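**Gripper stops closing after warm-up, fault 278 (long)**

**wornetti_fan** · 7:40 AM

Okay, I love this gripper, I really do, but it's driving me up the wall! First hour of the day it's perfect. After that the fingers start closing, stop partway, and the controller throws fault 278. Power cycle, good for 2 more hours, same thing again. It dropped a part on the table yesterday, so I've stopped running it with anyone reaching in.
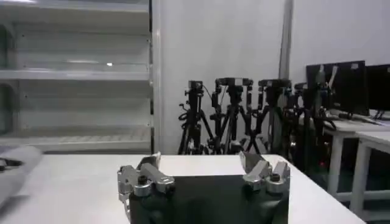
*Wrist cam view, fingers apart over the table.*

Firmware is 2033 and the force limit is set to 4000 in the Etumano panel. Anyone seen this?

**kadir_k** · 8:15 AM

Ooh, fun one. My money's on finger drag. Ours did this in July and it was grease gone stiff in the left slide. Power off, lock it out, push each finger by hand. If one feels gritty you've found it.

**predier_pete** · 8:32 AM

> My money's on finger drag

Don't buy it. Drag would be worst cold, and his is fine cold! I'd look at the motor driver getting hot and cutting back the current. Also 4000 sounds high to me, what are you gripping?

**kadir_k** · 8:41 AM

Fair point on the cold start. Ours was bad all day, now that I think of it. I'd still do the hand check, it takes a minute.

**wornetti_fan** · 12:05 PM

Small foam blocks, so yeah, 4000 is silly. I copied it from the Karaca setup and never touched it again. Hand check done with power locked out: both fingers slide like butter.

**Tarık Gökçe** · 12:20 PM

Please also look at what the arm does on 278. Ours carried on with the move after the gripper faulted, and that scared me a lot more than the fault did. Tie the gripper fault to a protective stop before you tune anything.

**wornetti_fan** · 4:50 PM

Just checked and mine keeps moving too, yikes. Wiring the stop in tonight, then I'll drop the limit and log driver temps. So excited to have something to chase! Will post the numbers.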